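Carton drive: last week for Kellholm

Flatten them, rinse them, bring them in

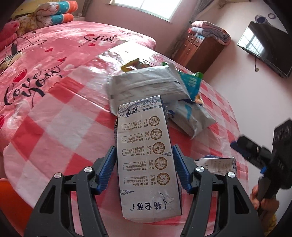 The carton drive closes at the end of October and we are behind. Kellholm is still ahead of Trelutville, which is nice, but the goal was 3133 and we're not there yet. Any drink carton counts. Juice, broth, soup, oat milk, the small ones from lunch boxes. Imported ones too, somebody asked at the desk: a white one with navy Chinese lettering and "Pure Nutrition" on the side is as welcome as the one from the corner store. Language on the pack doesn't matter. What matters is that it's empty and rinsed, please, we had a very bad bag on Monday.

How to do it. Cut or push up the flaps, press flat, stack. Plastic caps off and in the separate tub by the door. Straws in the trash at home, not in the bag. No foil pouches, no yogurt cups, no egg cartons (wrong kind of carton, we get alot of these). If it smells, rinse it again.

Where. Front hall of the Thygesen building, left of the stairs. The drop at the Prulville library is full and will stay closed untill they get another cage. Please don't leave bags outside it, they blow open and the library gets the complaints.

Schools: the Trelutville elementary total so far is 404, all from the lunch room, all rinsed by the kids. Good work. Their tally sheet is up in the hall if you want to see which class is winning.

Bags. We have 50 left, the clear kind. One per household, ask at the desk. Your own is fine if we can see through it. Black trash bags get opened and sorted by hand so please don't.

Pickup for people who can't get to the hall: call Nazmiye Yüksel at the desk, leave your street and a good time, mornings are better. She has the van through the end of the drive and then it goes back. Leave the bag inside the gate, name on a piece of tape.

Next month is batteries. Don't bring them yet. More on that in the next issue, along with the final count and the photo from the weigh-in, if it comes out.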